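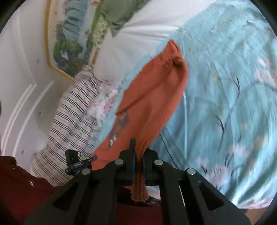
Figure 3. Orange knit cloth pinched between the jaws of the hand-held gripper, over a floral blue sheet. A thin black cable lies on the sheet beside the cloth.

4.2 Does the grasp-state estimator see the cloth?

The Skimetti estimator takes a single wrist view and returns two values: whether the jaws hold fabric, and how far the held fabric extends past the jaw tips. Its authors report that both can be read from appearance alone. We were not convinced, and the bedroom part of the Trarwood set gave us a way to check. We took 1636 views from that part, none of them used in training, and ran the released weights without any tuning.

On the first value the estimator does well. It gave the wrong answer on 23 views. We would not make much of this. In most of the views labelled as holding, the jaws are close together, and a model that had learned only the gap between them would score nearly as high. To test this we painted over the region between the jaws with the mean colour of the sheet and ran the same views again. The number of wrong answers rose to 163, so nine views in ten were still labelled correctly with no cloth visible at the point of contact. A planner that trusts this output is mostly trusting the position of its own linkage, which it could have read from an encoder.

The second value is more interesting and a good deal worse. Figure 3 is typical of the views that cause trouble. The cloth narrows towards the jaws and a gathered tail hangs below them, ending over a dark red surface. The estimator has to separate the tail from the body of the cloth above, and on views like this one it often returns the length of the whole visible cloth. The printed graphic does not help either. Where folds distort the print, the segmentation stage tends to split the cloth in two and keep the larger piece.

The background matters more than the original report suggests. The branches on the sheet are thin, dark and curved, and so is the cable. Jakab, the planner we paired with the estimator, treats cables as obstacles and patterned fabric as free space. With both present it changed its mind between neighbouring views, and the planned pull direction swung with it. Smoothing over time hid the swings in our plots but did not remove the cause.

We repeated the test with the Hutent segmenter in place of the original one. It was trained on 2356 household views and copes better with print. The split-cloth error became rare. The tail-length error did not improve, and we suspect that it comes from the way the target was defined. The training labels measure from the jaw tips to the furthest cloth pixel, whichever side of the jaws that pixel lies on. A better segmenter will only reproduce that rule more faithfully.

We therefore report holding accuracy in Section 5 with and without the painted region, and leave tail length out of the planner's cost until the labels have been redone.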